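4.2 Relocation and the distribution of small firms

The second set of interviews dealt with firms that moved within the same city between the first and second waves of the survey.
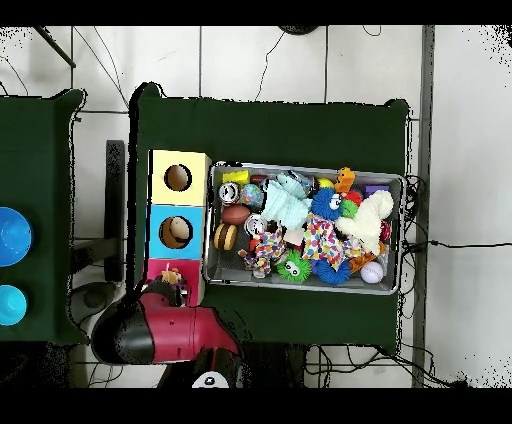
Of the 13 agencies in the sample, four had changed address by the time of the second interview. All four were in advertising or design, and all had fewer than 50 staff when they signed the new lease. We treat them together here because the reasons they gave for moving were close to one another, even where the destinations were not.

Rent was mentioned first in every case, but the interview notes suggest it carried less weight than the order implies. Miltine, the largest of the four, moved from a shared floor in the old commercial center to a converted print works across the river. Its rent per desk fell, yet the total bill stayed nearly the same, as the firm took more space than it had before. Asked what the extra space was for, managing partner Signe Isaksson said the agency wanted to hold client meetings in its own building and stop renting rooms by the hour. Lanura gave a similar account, although its new premises are smaller and its staff now share desks two days a week.

Rekus is a different case. Its landlord declined to renew, and the firm had from June until the end of the summer to find a new office. Jadwiga Bielecka, who handled the search, looked only at buildings within walking distance of the firm's two main clients. She described the outcome as "the third choice on a short list." The new lease runs for four years with a break after 2, and at the time of writing the firm did not expect to stay for the full term.

The fourth firm, Walczak, moved the shortest distance: 310 meters, measured door to door. Ryszard Walczak, the founder, said the old office had come to look wrong for the kind of work the agency was bidding on. Two competitors had taken space on the newer street a year earlier, and he felt clients noticed. Whether they did is hard to establish from our data. The firm won more pitches in the year after the move than in the year before, but it also hired a new head of strategy in the same period — and the interviews give us no way to separate the two.

Figure 3. Tray of toys on a green table beside stacked boxes.

Staff views were collected separately by short questionnaire. Travel time was the most common complaint at Miltine, where the river crossing added a change of bus for many employees. At Walczak it was hardly raised. Respondents at Lanura wrote mostly about noise and the lack of a quiet room for calls. Response rates at Rekus were too low to report.

These results fit only in part with the account given by Laskowska and Wijaya, who argue that agencies follow one another and that cost is used to justify the choice afterward. Walczak fits that pattern well. Rekus does not, and the evidence for Miltine and Lanura can be read either way. A longer series would help, in particular one that includes firms that looked for new premises and then stayed where they were. Three of the nine remaining agencies told us they had done this, and they are discussed in Section 4.3.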